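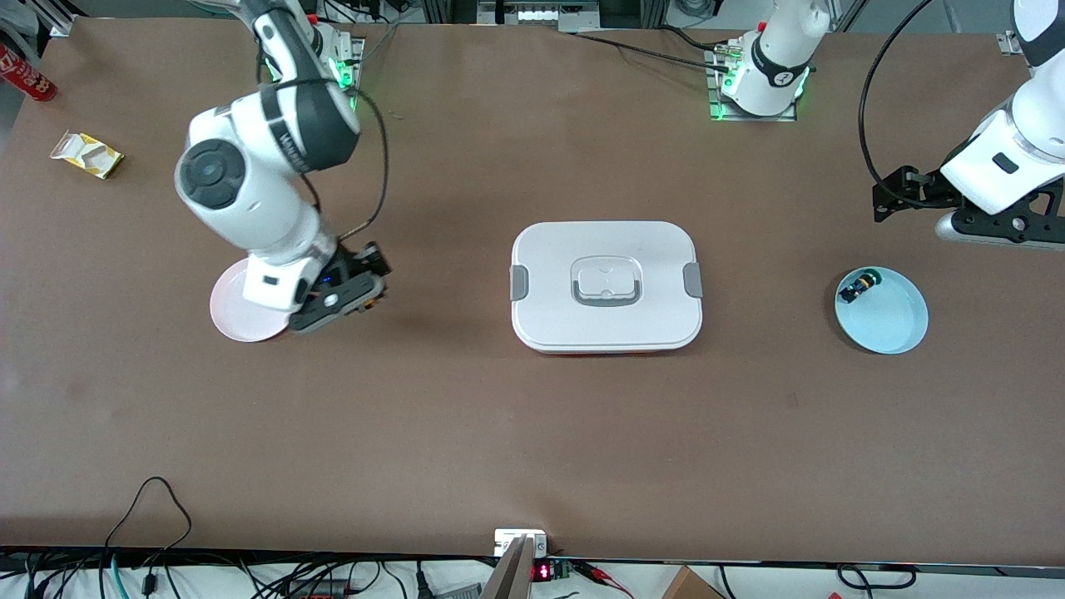
The club's two arms at the table, with the lidded container between the pink plate and the blue bowl.

I stopped by the Jonarville robotics club in February meaning to stay for ten minutes, and I ended up missing dinner. The students are getting their two-armed setup ready for the Lestix Challenge, where a team has to clear a messy table without a person touching anything — harder than it sounds, believe me!

Khải Phan, a senior, wrote most of the code for the arms. He told me the lidded food container is the piece everybody argues about (one arm or two? latches first or leave them shut?). Ekaette Anozie wants both arms on it. Khải isn't sold yet, and I got to hear the whole debate twice.

The club has 16 members this year, up from five when Lợi Mạch started coaching it. They've raised $600 for the trip so far, mostly from a dumpling sale that I'm sorry I missed. They still need money for the van, so there'll be another one before spring break.

I asked Ekaette what she does when a practice run goes badly. "Eat something, then read the logs," she said. Practice starts at 4 p.m. in the shop wing, and visitors are welcome — just stay behind the tape on the floor.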